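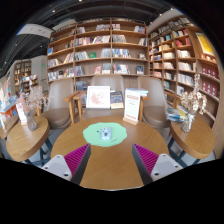
O Zakham volta a casa

Comprei o Zakham por 3.000 euros, o que para um veleiro de 25 pés é um preço que devia ter-me feito desconfiar. Não fez. Andei duas semanas a dizer a toda a gente que tinha um barco, metia o assunto em qualquer conversa, até na farmácia! E depois chegou janeiro e foi preciso ir buscá-lo à marina de Castaño e levá-lo para a de Cevetti, dezasseis milhas de costa que na carta pareciam um passeiozinho.

A Hsin-yi Chou aceitou vir comigo porque me devia um favor (uma mudança, terceiro andar sem elevador, com piano). Chegou ao pontão ainda de noite, com um termo de café e um saco de tangerinas, olhou para o barco e perguntou se a linha de água ficava sempre assim tão alta. Eu disse que sim. Não fazia a menor ideia.

O motor, um Derov mais velho do que eu, pegou à quinta tentativa. Tossiu, largou uma nuvem azul por cima do vizinho do lado e lá ficou a bater, tum, tum, tum, como quem está contrariado. Soltámos os cabos. Quer dizer, soltámos três. O quarto soltou-se sozinho, com o cunho agarrado e um bocado de madeira do convés atrás.

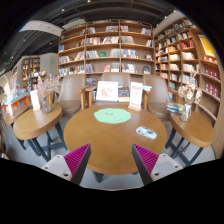

A Hsin-yi apanhou o cunho, meteu-o no bolso do casaco e não disse nada, e eu fiquei-lhe agradecido por isso durante a viagem inteira. Passámos o farolim verde já com luz. O mar estava liso, um cinzento bonito, e por uma hora eu fui mesmo o homem que andava a anunciar na farmácia: mão na cana do leme, tangerina na outra, a explicar o que era uma retranca a quem não tinha perguntado.

Foi ao largo do cabo que o Derov se calou. Sem tosse, sem fumo, nada. Abri a tampa e fiquei a olhar lá para dentro com ar entendido.

– Temos velas – disse ela.

Tínhamos, pois! Uma vela grande que cheirava a cave e uma genoa remendada com fita. Içámos a grande ao contrário, arriámos, içámos outra vez. O vento entrou de oeste, devagarinho, e o Zakham inclinou-se e começou a andar, e juro que fez um barulho diferente, um sussurro ao longo do casco que eu nunca lhe tinha ouvido.
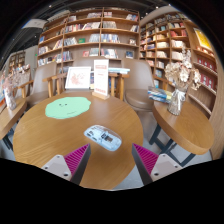
Mesa redonda com um rato transparente e uma base verde-menta.

Chegámos a Cevetti com a maré a vazar e quase sem vento. Faltavam uns 400 metros para a entrada quando peguei no rádio e chamei a marina, com a voz mais grossa que arranjei, a pedir lugar e instruções para atracar à vela. Fez-se um silêncio comprido. A Hsin-yi descascou a última tangerina e deu-me metade.
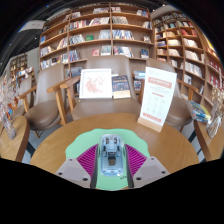
Nobuhle Adams respondeu que lugar havia, no pontão C, mas que à vela ninguém atracava ali desde que ela estava ao rádio, e que ficássemos quietinhos onde estávamos que ia mandar a lancha. Perguntou ainda se tínhamos defensas. Olhei para a Hsin-yi, a Hsin-yi olhou para o saco vazio das tangerinas.

– Temos duas – menti.

– Então arranjem mais duas até eu chegar – disse o rádio.

Atámos os coletes de salvação à borda e esperámos pela lancha.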